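Zastport > Who we are > About us

About Zastport

We help people read the paperwork their local government leaves behind. Tender notices, bid openings, contract awards, road budgets, minutes with half the attachments missing: if it is public and it has to do with how public money gets spent, we want ordinary residents to be able to find it and make sense of it!

Zastport began when Mireille Texier asked her town for the winning bid on a bridge repair and got back a scanned stack of 93 pages, sideways, with no index. She read all of it (she still talks about page 85) and then wrote a plain two-page summary for her neighbors. People kept asking for more, so she called Maxence Delorme, who had spent years in a county purchasing office and knew where everything was filed and why.

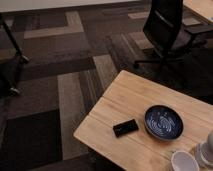
What we do

We run a free help desk for public records requests. You tell us what you're trying to learn, and we work out with you which office holds it, what the record is probably called, and how to word the letter. We also teach evening classes on reading a bid sheet, and we love them, because somebody always spots something in the numbers that we walked right past.

Then there's Vudo, our search tool. It pulls contract notices from 55 towns and districts into one place and lets you look them up by street, by company, or by the kind of work. Mayu Hamada built the first version and still answers most of the bug reports herself, usually the same day.
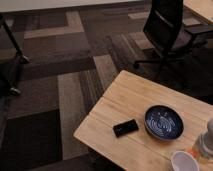

Bowl on a wooden table.

Who we are

Five of us work here full time. Mireille runs the place. Maxence teaches the classes and reviews every guide before it goes out. Mayu looks after Vudo. Blandine Tanguy handles the help desk, so if you write to us, the first reply will be from her, and she will want to know the name of the office and the year. Dzintra Juška joined us from a small newspaper and edits our guides into something you can read on a bus ride.

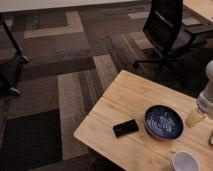 We don't investigate cases ourselves and we don't give legal advice. When a resident finds a contract that looks wrong, we show them how to check it against the original notice, how to ask the office for an explanation, and which oversight body takes complaints in their area. A lot of odd-looking entries are typing mistakes, and those are worth getting fixed too.

How we pay for it

Class fees from larger groups, small donations, and a grant from the Arkau fund, which covers the help desk. We take no money from companies that bid on public work or from anyone running for office. Every gift we receive is listed on our funding page with the giver's name. 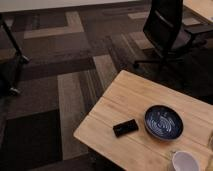

Our own spending is up there as well, down to the printer toner, and we welcome questions about it. We would look pretty silly otherwise! The next set of accounts goes up in July, along with a new guide to change orders that Dzintra and Maxence have been arguing over (cheerfully) since winter.

Want to sit in on a class or ask about a record? Write to the help desk and tell us which town you live in.

Page last updated June 19, 2020

Recent from Zastport
What a change order is, and when to ask about one
Finding the losing bids
Vudo now searches by street name
Ko district puts its road contracts online
How to word a records request the first time

Get our newsletter. One email a month with new guides and class dates. You can unsubscribe at any time.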